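La lista de la compra de mi abuela

Llevo semanas queriendo escribir sobre esto y siempre se me cruza otra cosa (el dentista, la declaración, un geranio que se me muere despacio en el balcón). Encontré la lista en abril, dentro de un libro de cocina que heredé de mi abuela Laurinda y que no había abierto desde la mudanza. Era media hoja de cuaderno, doblada en cuatro, con su letra inclinada y esas eles altísimas que parecían postes de la luz. Ponía: harina, hilo blanco, naranjada para los niños, lo de Teresa. Y nada más. Me quedé sentada en el suelo del pasillo un buen rato, a ver si me acordaba de qué era «lo de Teresa».
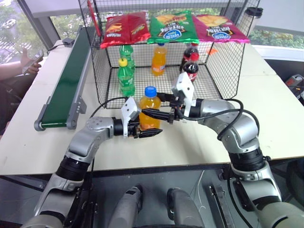
Mi abuela hacía la compra como quien hace visitas. Salía a las nueve de la mañana con el carro, volvía pasado el mediodía y por el camino se había enterado de dos bodas, una operación de rodilla y el precio del bacalao en tres tiendas distintas. A mí me mandaba a por la naranjada, siempre, y ahora, cuando veo una botella naranja con el tapón azul, me vuelve de golpe el peso de la bolsa contra la pierna y la cuesta de vuelta a casa, que de pequeña se me hacía eterna. La nuestra era de cristal y había que devolver el casco, y pobre de la que volviera sin el dinero del casco. Yo lo hice una vez, me lo gasté en cromos y todavía me sonrojo.

La tienda era la de los Mendes, en la esquina de abajo, con una cortina de tiras que se te enredaba en el pelo. Joana Correia, que vivía en el segundo y venía conmigo a casi todo, decía que allí olía a jabón y a aceitunas. Pues sí, exactamente a eso, y no he vuelto a encontrar ese olor en ninguna parte, y mira que entro en tiendas.

El señor Abílio Bastos apuntaba lo que se debía en una libreta de tapas duras que guardaba debajo del mostrador. Mi abuela tenía la suya propia en casa, por si acaso, y a final de mes las comparaban muy serios los dos, como si firmaran un tratado. Una vez no cuadraron por 83 escudos y estuvieron una tarde entera repasando líneas, hasta que apareció un paquete de velas que ninguno recordaba. Lo pagó ella, claro, pero se fue diciendo que las velas eran malísimas.
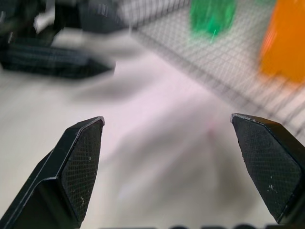

Última modificación de esta entrada: abril

Sigo, que me he ido por las ramas. Llamé a mi madre para preguntarle por «lo de Teresa» y me dijo que sería Teresa Brandão, la modista, que le encargaba botones y cremalleras porque ya andaba mal de las piernas. Luego se lo pensó mejor y dijo que a lo mejor era el jarabe. Al rato me volvió a llamar, muy animada, para decirme que ni botones ni jarabe, que eran los caramelos de anís, que Teresa se los comía a escondidas del marido. Con mi madre las cosas son así, nunca te quedas con una sola versión.

El caso es que desde entonces me ha dado por guardar mis propias listas. Durante años las hice en el teléfono y se borraban solas según iba comprando, y me parecía comodísimo, pero no me ha quedado ni una. Ahora las escribo en papel, con bolígrafo, y las meto en una caja de galletas. Las releo y me da la risa: «pan, pilas, llamar a Ngọc». A Ngọc Đặng se lo conté por teléfono y me confesó que ella guarda las de su padre desde hace mucho, que las tiene pegadas en un álbum con más de 900 papelitos, algunos con manchas de café y todo. ¡Un álbum! Me lo va a enseñar cuando vaya a verla y ya estoy deseándolo.

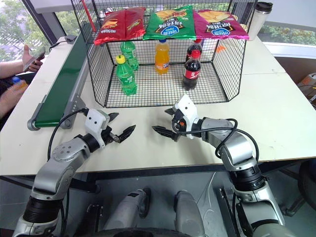

Patatas y refrescos, lo que nunca faltaba en mis listas de cumpleaños.

Para los cumpleaños, por cierto, mi abuela hacía una lista aparte, en el reverso de un calendario viejo, y nos dejaba añadir una cosa a cada nieto. Éramos 5 y había negociaciones durísimas. Mi primo pedía siempre lo mismo, patatas fritas, y se enfadaba si otro las pedía antes, porque entonces tenía que inventarse algo. Un año escribió «un perro». Mi abuela lo tachó con mucha delicadeza y puso encima «aceitunas».

La media hoja la he vuelto a dejar dentro del libro, en la página del arroz con leche. El domicilio de los caramelos de anís, si alguien sabe dónde los venden todavía de los de antes, duros y sin envolver, que me lo deje en los comentarios, que mi madre quiere volver a probarlos.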